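Sutum opens Tudville recording room to build example library for two-armed robots

TUDVILLE, October – Sutum has opened a recording room in Tudville where staff guide pairs of robot arms through everyday table-top jobs and save each attempt as an example for a learning system. The work forms the first stage of Husimell, the company's project to teach robots to handle ordinary household and office items without a separate program for each one.

The room has 11 work tables. Operators work in pairs, with one person guiding the arms and the other resetting the table and checking the recording. They swap roles every 30 minutes.

An example in the Husimell library is a single attempt at a single job, from the moment the arms leave their starting position to the moment they return to it. The recording holds the camera pictures, the position of every joint and the opening of each gripper, all on one clock. A short written instruction is stored with it, in the sort of words a person would use at home: "put the purple cup in the holder", or "take the cup out and stand it on the table".

The first set of jobs is deliberately plain. It covers picking up, putting down, stacking, placing one item inside another and passing items from one gripper to the other. The items are bought from ordinary shops and include cups, pencil holders, boxes, spoons and cloths. Operators change the starting places between attempts, and an item may be left leaning, turned over or partly hidden by another.

"We want the library to look like the tables people have at home and at work," a Sutum spokesperson said. "If every cup starts in the same spot, the system learns the spot. So the people resetting the tables have a job that matters as much as the people guiding the arms."

Attempts that go wrong are also kept. If a cup slips or catches on a rim, the operator carries on and tries to put it right, and the recording is marked to show where the trouble began. Attempts are thrown away only when a camera drops out or the clocks drift apart. Sutum said its earlier trials had relied on clean attempts alone, and the trained system had coped poorly after a missed grasp.

Each recording is checked twice before it joins the library. The first check is made at the table by the second operator, who confirms that the written instruction matches what was done. The second is made later by a reviewer who was not in the room and who sees the recording without the instruction, then writes their own. Where the 2 versions disagree, the recording goes back to the team for a decision.

The tables and recording stations were fitted out by Lencho, which also supplies the software used to label and store the examples. Lencho will maintain the equipment for the length of the project and will run the training course for new operators. The course lasts 2 weeks and does not require a background in engineering.

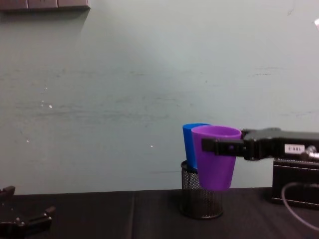 A gripper holds a purple cup at a mesh pencil holder with a blue cup inside, during example gathering for Husimell.

Cups were chosen as an early item for practical reasons. They are light, cheap to replace and come in colours that make instructions easy to write. They also present a fair test of grip, as a tapered plastic wall can slide if it is pressed in the wrong place. Operators are asked to vary where they take hold of the cup, and to vary the angle at which it is moved to or from a container.

Training runs on the first examples have started. Sutum will test the system on items left out of the library, using tables set up by staff who have not taken part in the recording. The results will decide which jobs are added next. Folding cloths and opening lidded boxes are both under consideration.

Sutum is recruiting further operators for the Tudville room, with day and evening shifts available – part-time hours can be arranged. Applicants should be comfortable with careful, repeated work and will be asked to complete a short practical trial at one of the tables.

About Sutum
Sutum develops learning software for robot arms used in homes, offices and light workshops. Its recording and testing work is based in Tudville.

About Lencho
Lencho supplies recording stations, work tables and labelling software to robotics teams.

Enquiries about Husimell or the operator posts should be sent to the Sutum press office in Tudville.

ENDS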